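Plastic cups - how do you keep the colours sorted?

Asked by Bastell, 2018-05-13

We've got a pink, a lime green and a light blue one, plain tall things from Hilline, and everybody grabs whichever is nearest. By teatime I'm washing the lot again. Any ideas that don't involve labels? I must have tried 47 already!

Rantala wrote:
Paper cups.

Etidwood wrote:
One colour each and always the same order, pink then green then blue, at the back of the table against the wall. Ours took to it by October (the youngest held out for pink, mind you). And fizzy stuff gets poured there, over the table - never carried about in the cup. Same row as yours:
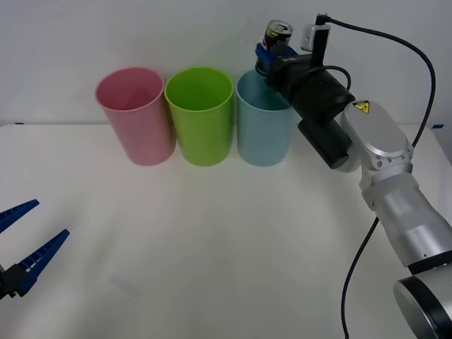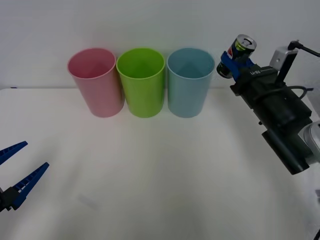

Cups and a can of pop

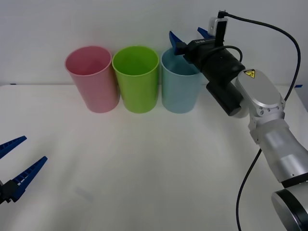
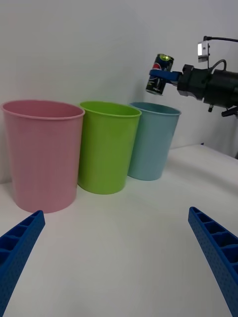 Bastell asked:
Do you put yours in the dishwasher?

Etidwood replied:
Top rack only, on the cool wash. I did the bottom once and the rims went wavy.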